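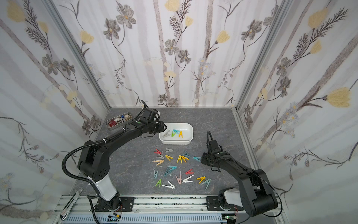
Flowery wallpaper over a dark grey top

Moncrieff v Vik, where are you watching?

torquil_m
Fri 28 January
Anyone paying for the Sturnia stream? They want 15 quid for a six-rounder and two undercard bouts.

junaidh
Paid. Moncrieff on points, he's got the reach.

uliana_d
Can't see it. Vik stopped Fedoruk in 2 back in December and he's 14 pounds heavier now.

junaidh
Fedoruk took that fight at a week's notice. Doesn't tell you much.

torquil_m
Weight won't help if he's blowing by the fourth - he was against Midov.

uliana_d
He still beat Midov.

mel_sym
Split decision, and I had it the other way. Namo bar is showing it free if you're local, doors at seven. Get there early, it only holds 122.

torquil_m
That'll do me. Cheers.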